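Keeping Family Papers and Keepsakes

Letters and photographs from older relatives should be stored flat, in a dry room away from outside walls. Write names on the folder - never on the print itself.

Keep one branch of the family to a folder. 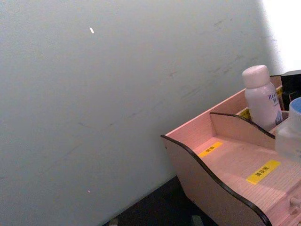
Labeling

Use a soft pencil. Record the full name, any nickname and the relationship, as in "Mirjam Mulder, great-aunt, Nusstead." Review all folders each September.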